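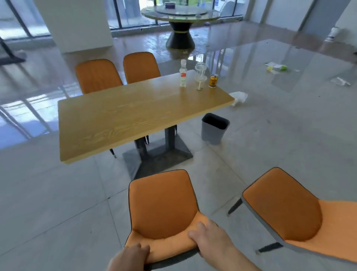

The woman who used to write the care labels does not own a sofa with a care label on it. She cut hers off. "I knew what it said," she told me. "I'd probably typed it."

She spent most of her working life at Widgate, a maker of upholstery cleaners and fabric sprays, and left four years ago to do something she describes as gardening badly. I had written to her after spending more than I want to admit on a stain protection plan for a set of dining chairs. The salesman had been very sure about it. I was less sure by the time I got to the parking lot. She agreed to talk if I left her name out, and if I promised not to make her sound like a whistleblower. "There's no scandal," she said. "It's just a lot of people selling something that works a little."

I asked her to start with the sprays, the ones that promise a barrier between your chair and your dinner. Did they do anything?

"Sure. You spray it on, you let it dry, you drip some coffee on it, the coffee sits there in a bead. It's a great thing to show people. Then you sit on the chair for a few months in jeans." She rubbed her palm back and forth over her knee. "That's sandpaper, as far as the coating's concerned. We tested it. We knew where it wore off first. It wore off where people sit."

I said that seemed like the one place you'd want it.

"Well, yes," she said.

I should say that I came to this wanting to hear that the whole business was a con, and she kept refusing to give me that. When I pushed, she pointed out that a fresh coating buys you time to find a paper towel, and that time is most of what you need. Her quarrel is with the price. The plan I bought through Pretomau, the warranty outfit my furniture store uses, runs to 761 dollars over its full term. She had me read her the exclusions over the kitchen table and listened with her eyes shut, like someone hearing an old song. Gradual soiling. Body oils. Damage from cleaning products not supplied with the plan. Any stain not reported promptly.

"Body oils," she said. "That's what ruins a chair. Wine is rare. How often do you really spill wine? But everybody has a head and everybody has arms, and every day you put them in the same spot. A light seat goes gray so slowly you don't see it until you move a cushion. And that's the one they don't cover."

Pretomau did not answer the two messages I sent. To be fair to them, the exclusions were printed on the sheet I signed, and I did sign it.

What about the codes on the labels, I asked, the W and the S and so on? Surely those mean something.

She granted that they do. W is for water-based cleaners, S is for solvents, WS is for either, and X means vacuum it and leave it alone. But she doubts most of them were arrived at with much care. "Somebody sends in a swatch. It's a small square, clean, flat, no foam behind it. You put the stuff on, you look for a ring. Fine, it's a W. But a real seat has foam under it, and the foam drinks. The water goes down and then it comes back up and brings the dirt with it. So the person at home does exactly what the label says and gets a big brown ring, and they think they did it wrong."

At one point, she said, her department had 113 swatches waiting and one person to do them. She was the person.

I had brought along a bottle of a foaming cleaner called Tratirside, because the label said "professional strength" and I wanted to know what that meant. She turned it around and read the back before the front. "It doesn't mean anything," she said. "It isn't bad. It's soap. They're nearly all soap." She thought the foam was there mainly so you could see where you'd been. She also thought I had used too much of it, which was true, and that I had not rinsed, which was also true. Leftover soap is sticky — it grabs the next round of dirt faster than bare cloth would.

Her own method is dull. Blot with a white cloth, so no dye comes off on the chair. Use a few drops of dish soap in a bowl of cool water, on fabrics that can take water. Dampen the whole seat lightly, seam to seam, and skip the scrubbing at one spot. Go over it again with plain water. Then put a fan on it and go away. She tries it under the seat first, at the back, and she says most people she tells this to will not.

I wondered whether this was its own kind of sales pitch, the old insider with her bowl of water. I told her so. She laughed and said it fails all the time. Turmeric beat her. So did a ballpoint pen. For a really bad chair she would call a local upholsterer, and she named Nguyen-Tran, a shop that has redone two of her own seats, before adding that I shouldn't take her word for that either. "Get a price. It might be more than the chair."

She is hardest on the phrase "performance fabric," which was on the tag of the chairs I bought. Some of it is very good, she said, made from fiber that was colored before it was ever spun and that you can clean hard without much worry. Some of it is ordinary polyester with a coating and a new tag. The store will rarely know which. "Ask what the fiber is and ask if the finish is sprayed on. If they say 'it's performance,' they don't know."

I called the store in March to ask. The man was friendly and put me on hold for a while, and then told me it was performance.

The plan has a 30-day window for a refund, which I had missed.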